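Refinishing a scuffed tabletop – strip it or leave it alone?
Flarnwood Forums > Home Repair > Furniture and Surfaces
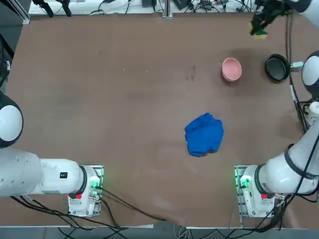
The top as it is now, scuffs and pale specks included.

maplegrade
Posts: 164

I need opinions before I buy anything. The table is 5 feet long and the finish has taken a beating. Most of it is light scuffing, plus pale specks all over and a few darker smudges. I've wiped it down with dish soap and water twice and the smudges didn't move. I haven't tried anything stronger.

I don't know what the finish is. I got the table used when an office supply place in Kivton closed down and there's no maker's tag on the underside. The color is a warm tan-brown and I'd like to keep it close to that.

Options as I see them:

Strip and sand it, then put on a wiping varnish.
Scuff sand and coat right over what's there.
Paste wax and live with it.

I have a random orbit sander, a card scraper I'm not good with, and half a can of Huet satin varnish from doing a door. The garage is unheated and it's November, so anything that needs warm temperatures would have to happen inside.

drywell_dan
Posts: 212

Strip it. Every time I've tried to coat over an unknown finish I've ended up stripping it anyway, with one more layer to get through.

Use a gel stripper, wait the full time on the can, and take it off with a plastic scraper. Don't go after it with the sander first. Old finish gums up the discs and you'll go through a whole pack.

ottercreek
Senior Member

I would find out what it is before doing any of that. Stripper on a veneer top can soften the glue, and stripper on laminate just ruins it. Look at the edge. If the grain on top runs over and continues down the end, you have solid wood. If there's a thin line near the top of the edge, it's veneer or laminate and you need to slow down.

Then put a drop of denatured alcohol somewhere it won't show. If it goes sticky in a minute or so it's shellac. If nothing happens, try lacquer thinner. If that does nothing either, it's probably a varnish or a factory coating.

maplegrade
Posts: 164

Edge has a band glued on all the way around, so I can't see the core. I'll do the alcohol test tonight on the back edge.

drywell_dan
Posts: 212

An edge band means it isn't a solid top. I take back the gel stripper until you know more. Still wouldn't coat over it.

pinebox_77
Member

Going to disagree with Dan on coating over. I did a run of school library tables this way and they held up fine for years. Clean with mineral spirits, then with soapy water, scuff with 220, vacuum, tack cloth, two thin coats. The trouble people have is nearly always silicone from furniture polish. If you get little craters in the first coat, stop, let it dry, sand it back and seal with dewaxed shellac. After that you can put nearly anything on top.

If it's a used office table there's a good chance somebody sprayed it with polish every week. I would plan on the shellac coat from the start.

drywell_dan
Posts: 212

Library tables get replaced on a schedule. A bench that gets tools dragged across it is a different thing. If he's scuffed it this much already then a coat stuck to another coat is going to chip.

pinebox_77
Member

It only chips if the bottom coat is failing. Scuffs are not a failing finish. He can check that with a piece of tape – press it down hard, pull it up fast, see if anything comes with it.

ottercreek
Senior Member

Agree with the tape test. Score a small crosshatch with a razor blade first or it doesn't tell you much.

maplegrade
Posts: 164

Results. Alcohol did nothing. Lacquer thinner made it very slightly tacky after a few minutes, then it hardened up again. Tape test with the crosshatch pulled nothing at all, in two spots.

I also tried mineral spirits on one of the dark smudges and it got lighter but didn't go away.

ottercreek
Senior Member

Sounds like a catalyzed lacquer or a conversion varnish, which would be normal for office furniture. It's tough stuff and it's well stuck down. I'd leave it and coat over, with the shellac in between like pinebox said.

On the smudges, try 0000 steel wool with mineral spirits and light pressure. If it's rubber or metal transfer it will come off. If it's down in the wood you're stuck with it unless you sand, and on a veneer I wouldn't.

hollisroad
New Member

Has anyone used the Sokia hardwax oil for this? I keep seeing it recommended for tabletops and I have a similar table with the same kind of wear. It's supposed to be easy to touch up.

pinebox_77
Member

Not over an existing film finish. Oils need bare wood to soak into. On top of lacquer it will sit there and stay soft. It's good on bare oak, I've used it on a counter.

hollisroad
New Member

OK, thanks. Mine still has its finish on so I guess that rules it out.

drywell_dan
Posts: 212

If the tape pulled nothing then fine, coat it. I'd still do a test patch and leave it a full week before deciding. And throw out that half can of varnish if it has a skin on it. Straining it doesn't fix it.

maplegrade
Posts: 164

It does have a skin. New can it is.

What about wax only? A neighbor told me to just wax it and stop worrying. It would be done in an afternoon.

ottercreek
Senior Member

Wax will hide the light scuffs for a few months and do nothing for the specks. It also means you have to get all the wax off before you ever varnish it, so decide now. If you're going to varnish within the year, skip the wax.

benchdog_lou
Member

I'll be the one to say leave it. It's a work surface. You're going to put a nice satin coat on it and have a new scratch in it by the weekend, and that one will bother you a lot more than the ones you've got. Mine has had a sheet of hardboard on top for years. When the hardboard gets bad I flip it over, and when both sides are bad I buy another one.

pinebox_77
Member

Hardboard works but the edges fray and it slides unless you tape it or put a lip on the front. I didn't like writing on it either.

benchdog_lou
Member

Four small screws and it doesn't slide. I don't write on mine.

maplegrade
Posts: 164

Don't want screws in it, but I get the point.

Going with steel wool and mineral spirits first, then 220, one coat of dewaxed shellac, two coats of satin. I'll do a test patch on the back corner and give it a week like Dan said. If the patch looks bad I'll price out hardboard. The garage was 41 this morning so the whole thing is going to have to come inside through the side door, and I need to measure that before anything else.

drywell_dan
Posts: 212

Take the legs off first. And wear gloves for the mineral spirits, with a window open if you're indoors. Lay the rags out flat outside to dry when you're done, don't ball them up.

maplegrade
Posts: 164

Will do. Side door is 32 inches, it'll fit on its edge. Test patch goes on tomorrow after work.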